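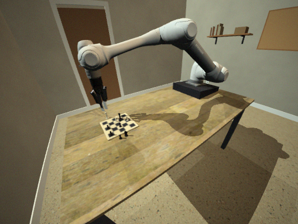 我们在找爱下棋、也爱聊棋的人!

Gutura 棋社的“街坊棋谱”口述计划开始第二轮招募。第一轮我们跑了老城的几条巷子,录下不少下了一辈子棋的人讲自己的棋:跟谁学的,第一副棋是哪来的,哪一盘输得到现在还睡不着。听完录音的那几晚,我们几个整理的人都特别兴奋,有人听到一半就把棋盘摆上了。所以这次想做得更大一点,把国际象棋、中国象棋和围棋都放进来,一共招 100 位参与者。

想请什么样的人

只要你经常下棋,或者曾经经常下,都欢迎。水平不限,没有段位没有等级分完全没关系。上一轮最好听的一段录音,讲述人自称“从来没赢过我舅舅”。年满十八岁即可,未成年人请由家长陪同报名,访谈时家长也要在场。普通话、方言都行,我们有会听本地话的记录员,讲得越自在越好。

如果你手里有旧棋谱、比赛秩序册、通信棋的明信片,请一定告诉我们!通信棋这一块目前材料很少,上一轮只收到一套完整的往来信件,两个人下一盘棋下了 4 年,中间有一方还搬了家,棋接着下。这样的东西我们太想多看到几份了。

参与要做些什么

先是一次访谈,一个半小时上下,在 Javmont 茶馆二楼,或者去你家里、你常去的棋摊,都可以商量。访谈没有固定题目,我们会准备棋盘,讲到哪一盘就摆哪一盘,记不全也不要紧,从记得的那一手开始摆。之后我们把录音整理成文字寄给你看,你可以改,可以删,也可以补。最后一步自愿:七月底有一场小型交流会,参与者可以和自己访谈里提到的老对手再下一盘(对手愿意来的话,我们负责联系)。

每位参与者有 100 元茶水交通补贴,访谈结束当场给。整理成册以后另寄一本样书。旧棋谱和信件我们只做扫描,当面扫,当面还。

另招记录员

记录员要做访谈录音、听写和棋谱录入。至少要看得懂一种棋的记谱法,打字快,坐得住。最要紧的是愿意听人慢慢讲,不抢话,也不在人家摆棋的时候支招(我们知道这很难)。时间多在下午两点到六点,按场次结算,具体标准报名后发给你。完全没做过访谈也可以来,开始前有一个下午的练习,两人一组互相采访。

棋谱录入用的是 Ovex 格式,表格很简单,一学就会。目前库里有 3,645 盘,很多是残局片段,有的只有十几手,欢迎来帮忙认一认。有几盘中国象棋的手抄谱字迹很潦草,“炮”和“车”都分不清,要靠棋理往回推,喜欢解谜的人应该会觉得过瘾。

关于材料的使用

录音和文字存放在 Rusu 街区资料室,供到馆查阅,不上网。是否署真名由你决定,用化名、用棋友起的外号都可以。中途不想参加了,跟我们说一声,录音会删除。

怎么报名

来棋社前台填表,或者打电话、写信。表上请写清楚称呼、下哪种棋、大概从什么时候开始下、哪个时段方便,再写两三句你最想讲的一盘棋。不用写得漂亮,“跟楼下修车的师傅下的那盘”这样就足够了。替父母或祖父母报名的,请先问过本人的意思,再留一个能找到你的联系方式。

前台上午十点到晚上八点有人。路过的话进来坐坐也好,靠窗那几张桌子基本上随时找得到人下一盘!

分享 27 | 评论 6

联系我们:Gutura 棋社前台 | © Gutura 棋社 | 返回顶部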